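467 and counting: the Kondia cell gets going

If you walked past the lab in November and heard clapping, that was us reaching demonstration number 467! When we started the Kondia project we had two arms, a table and a pretty hazy idea of how long it takes to show a machine something so many times that it begins to get the point. We know a lot more now.

For anyone new to the newsletter, Kondia is our attempt to teach a two-armed setup to sort and hand over small objects by learning from people. A person guides the arms through a task from start to finish, the cell records the joint positions and the camera views, and that run becomes one example in the training set. Then the objects get shuffled and we go again. And again (bring a podcast).

Slamet Kusuma has been running the sessions at Flevumden and has the steadiest hands of the bunch. He can get through 20 clean runs before lunch, where most of us need the whole day. His big discovery this fall was that our early examples were too tidy. We were all putting things down in the same handful of spots, facing the same way, and the model picked that up right away. Move a block a hand's width to the side and it would reach for the place where the block used to be. So now we rotate things, push them toward the walls, lay them half under an arm, and swap in shapes that are awkward to grip. The success rate dropped for a while and then started climbing again, which was a great week to be in the building.

We also keep the fumbles now! If the operator misses a grasp and recovers, the run stays in with a note. Osman, the labeling tool we wrote over the summer, lets you tag those moments in a few clicks, and the recoveries have become some of our favorite clips to look through.

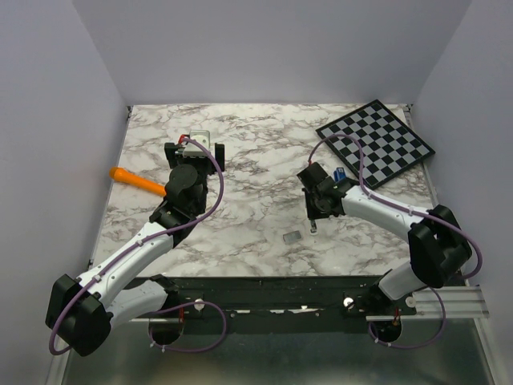 Both arms over the marble-patterned table, with a small white object in the left gripper and the checkerboard at the back right.

Next up is a round of 3 new tasks, all of them needing both arms at once. Handing a part from one gripper to the other is the one we're most excited about, and the one with the most bad takes so far. The Atside team will be training on the first batch while we keep recording the second, so we should have something to compare by the next issue.

We could use more hands, too. Different people move differently, and the model is better off seeing all of it. A session takes around 5 hours including breaks, you don't need any robotics background, and Slamet will do the first few runs with you. Drop him a line or stop by Flevumden any morning and ask for a turn.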